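Selling old office desktops: strip for parts or sell whole?

Started by plorham_pete, 13 March 2018

plorham_pete
Got 10 old towers from an office clearout in Plorham. All boot, no drives. Do I sell them whole or pull the memory and power supplies and sell those seperately? No room in the garage, want them gone by May.

Efe Ogunleye
Whole. Every time. Parts means ten listings, ten boxes, ten people asking if it fits their board. Did it once, never again.

gcorreia
Disagree. Shipping on a full tower kills you. Memory goes in a padded envelope. I got $135 for a pile of sticks and chips last year, cases went to scrap.

Efe Ogunleye
135 for how many hours tho

gcorreia
Two evenings. With the TV on.

plorham_pete
Local pickup only if I go whole. Gramham is the nearest real town and it's not exactly full of buyers.

Idalina Cordeiro
Try a school or a library first. Ours took 8 of them, gave a receipt for taxes. Not cash but they came with a van.

gcorreia
Schools near me won't touch anything that old. Call before you load the car.

Sérgio Serrano
Depends on the age. If it's DDR2 the sticks are worth roughly nothing, sell whole or recycle. DDR3, pull it. Also don't throw out the drive latches and brackets, people lose those and pay silly money for them. And whatever you do, if you pull a CPU put the plastic cover back on the socket. Bent pins = dead board, buyer wants a refund, you eat the shipping both ways. Couple of pics, the first has the socket open and the blue drive latch I mean.
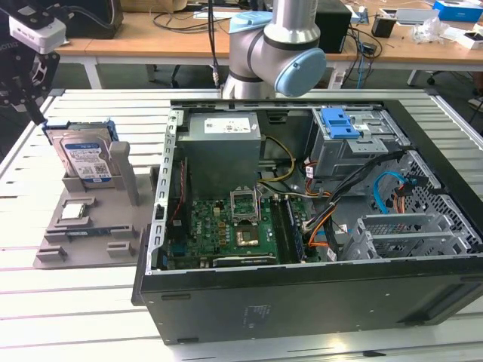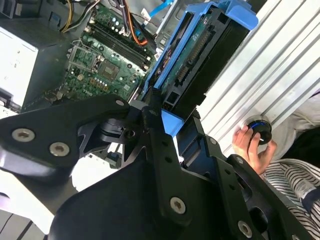 Celeste Sequeira
Still say sell them whole, but in pairs. Someone always wants a spare. I'd list two at a time, pickup only, and drop the price every week til May. Whatever's left goes to the recycler at Cunha, they take towers free but charge for monitors so dont bring those.

plorham_pete
Pairs is smart. Checking the memory type tonight, will post what I find.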